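Folding Shirts Flat: Table Method and Why It Beats the Lap
Speaker notes, Wednesday session, 34 minutes plus questions

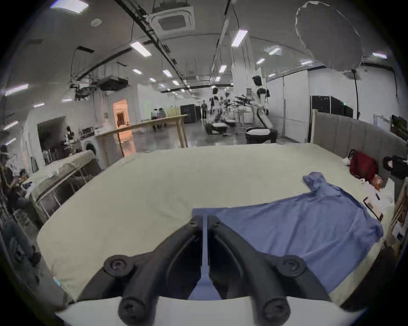
Opening. Leave the title up while people find seats. Say who the talk is for: anyone who folds shirts in quantity, in a shop back room, a hotel laundry or a costume store. Home folders are welcome, but the numbers later on assume volume.

State the scope. One garment type, the collared shirt. One surface, the large flat table. Trousers, knitwear and fitted sheets are out. If someone asks about fitted sheets, move on.

Slide 2. The surface

Height first. The table should meet the folder's wrist when the arm hangs straight. Lower than that and the back does the reaching. Higher and the shoulders lift on every sleeve.

Depth second. A shirt laid open with the sleeves out takes more room than people allow for. Measure the largest size you handle, sleeve end to sleeve end, and add a hand's width on each side. If the hem hangs over the edge, its weight pulls the body down while you are squaring the shoulders. The pull is small, but it shows as a diagonal crease from the armpit.

Pale tops are easier to work on with dark and mid-tone shirts. For white shirts, use a gray cloth. The cloth must be taped or clipped. A loose cloth moves with the shirt and you end up folding both.

(Pause. Ask who folds on a bed. Usually half the room. Do not comment.)

Slide 3. Laying out

Order of operations:

Buttons. Close the top one, the third and the last. Closing all of them adds time and gives no better line.

Turn the shirt face down. Hold at the shoulder seams, not the collar. Let the hem touch first and lower the rest away from you.

Smooth from the center outward with the flat of the hand. Two passes. If a third is needed, the shirt was lowered crooked, so pick it up and start over.

Collar last. The collar stand should lie straight across, with both points visible or both hidden. One of each means the yoke is twisted.

Mention here that most faults in a finished fold are already present at this stage. In the Prosulex trial we pulled 113 rejected shirts and opened each one back up. The majority had been laid down off square. The folds themselves were fine.

Slide 4. The fold

Demonstrate this one live. Table is stage left. Use the large shirt, it reads better from the back.

Side one. Bring the edge in to a line running down from the middle of the shoulder. Sleeve goes straight across, then turns down parallel to the new edge. Keep the cuff clear of the hem by a few fingers.

Side two. Same, mirrored. The sleeves overlap slightly at the back. If they stack exactly, the pile will lean after six or seven shirts.

Tail up first, just enough to hide the curve of the hem. Then bottom to middle, then middle to collar. Turn over.

Repeat the demonstration without talking. People watch the hands better when there is nothing to listen to.

Slide 5. Boards and no boards

A folding board fixes the width. That is all it does. It does not correct a bad layout, and it adds one motion per shirt, two if the board is stored at the wrong end of the table.

Use a board when shirts go on open shelves, where width is visible. Skip it when they go in boxes or drawers. The Grastalness boards are the ones I bring to workshops. The slot in the middle makes them easy to pull out. Any stiff card cut to size will do the same job until the corners soften.

Slide 6. Rates

Put the table up and give people time to read it.

Beginner, after one session: 40 shirts an hour. The figure includes picking up from the basket and placing on the pile. Rates quoted without those two steps should be ignored.

Over a full week at Kakakhel, with one table and two people on alternating shifts, the total was about 700 shirts. That sounds low. The table was also used for sorting in the mornings, and sorting always runs long.

Point to the gap between the hourly rate and the weekly total. The gap is walking, fetching and clearing the table of other things. Speeding up the hands does very little to close it.

Slide 7. Keeping the table clear

A large flat surface collects objects. Paperwork, phones, tape, cups. Each one shrinks the working area and the folder starts to compensate by shortening the layout, usually on the sleeve side.

Two measures that held up over time:

A shelf within arm's reach, off the table, for anything that is not a shirt.

Bags on hooks or on the floor against a wall, out of the walking path.

Signs were tried at Lenavlow. They were read for a few days and then stopped being seen. The shelf is still in use.

Slide 8. Wrinkles and fabric

Short slide, technical, can be dropped if we are behind.

Cotton should be folded fully cool. Fold it warm and the crease sets. Polyester blends tolerate warm folding but slide on a smooth top, so a cloth helps. Linen will crease whatever is done. Fold it in thirds instead of quarters and put it on top of the pile.

Rumpled shirts straight from the basket: one shake, held at the shoulders, before laying out. A second shake makes no measurable difference. Hand smoothing removes soft wrinkles only. A shirt with a hard crease across the front goes to the iron - it should not be folded and hoped for.

Slide 9. Piles

Alternate collar direction every shirt or every five, depending on how they will be picked. Every shirt gives a level pile. Every five makes it easier to count out an order.

Stop before the pile starts to compress the bottom shirt. For ordinary cotton I stop at twelve. Heavier flannel, eight.

Questions

Expected ones. Left-handed folders: mirror the order, start with the other side, no other change. Short sleeves: skip the downward turn, the sleeve lies flat as it is. Collar supports: only for display.

If there is time left, invite two people up to fold one shirt each at the same table. Start them from opposite ends. Leave the layout measurements on screen until the room empties, as people like to copy them down.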